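サービスロボット応用 第4回 配布資料
双腕移動マニピュレータ製品の評価:Dollico(Dalto社)
担当:Erdal Ateş 演習補助:Eylül Karaca

1. 今回の範囲
前回は固定式アームの仕様書の読み方を扱った。今回は店舗向けの双腕移動機Dollicoを対象とし、青果の移し替え作業について、導入前評価の項目と手順を整理する。評価の枠組みはUbaldo Dal Belloの講義ノート(December版)第2章に従う。未読の者は演習までに目を通しておくこと。

2. 提供形態
Dollicoは本体、左右の多指ハンド、作業設定用ソフトウェアを一式とする貸出契約で提供される。最短契約期間は9か月。契約には初期設定と遠隔保守が含まれるが、ハンドの交換部品は別料金である。見積書を比較する際は、この部品費を月額に換算して加えないと他社製品と条件が揃わない。
メーカー資料に記載された把持対象の上限は片手700 gである。ただしこの値は剛体の試験片を用いた測定値であり、形が崩れる対象にそのまま適用することはできない。

3. 対象作業の性質
ブドウの房は、軸と粒の接合が弱く、把持点によって荷重の分布が大きく変わる。片手で軸側を強く保持すると、移動時の揺れにより下部の粒に力が集中する。逆に粒を直接握ると果皮を傷める。このため、評価では片手把持と両手支持を分けて記録する。

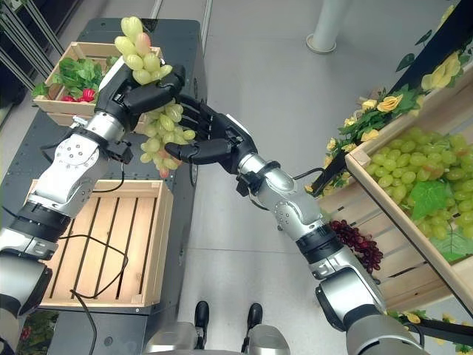

3.1 両手支持
左手で房を把持し、右手の指を伸ばして房の下と横に添える配置である。右手は握り込まず、受ける側の役割をとる。荷重の主な負担は左手にあるが、右手の高さが適切であれば、房の下部の振れを抑えることができる。
陳列台側の大箱と台車上の空箱は、ロボットをはさんで左右に分かれている。腕の可動範囲に加え、手首付近から出るケーブルが箱の縁や底板の桟に接触しないかを確認する必要がある。陳列台の縁には造花や葉の飾りが付いており、果実と色が近い部分は認識誤りの要因となりうる。評価報告では、飾りの有無を環境条件として明記すること。

3.2 片手把持
小房に限って試行する。把持力の設定は最小値から始め、段階的に上げる。滑りが生じた時点の設定値も欠測とせず記録する。

4. 評価項目
(a) 把持の成否。房を保持した姿勢から所定の箱に置くまでを一試行とする。
(b) 脱粒数。試行の前後で箱と床の粒を確認する。
(c) 果皮の損傷。直後と翌日の二回、目視で判定する。
(d) 所要時間。作業者の介入があった場合は、介入時間を別欄に記す。
試行数は条件ごとに300とする。品種および房の質量は層別し、混合して平均を出さない。

5. 検討事例
Altıntaşの青果売場を想定した導入案(作成:Erhan Aksoy、9/14/21)では、所要時間のみを根拠に導入可と判定している。一方、Kyriaki TsoukalasによるOndville店の案は脱粒数を主指標とし、同じ機種について判定を保留した。両案の差は機体の性能によるものか、評価指標の選び方によるものか。4節の項目に沿って整理せよ。

6. 提出物
条件表、記録用紙の書式案、5節に対する見解。見解はA4で4枚以内とし、図表を含む。メーカー資料を引用する場合は版番号を付すこと。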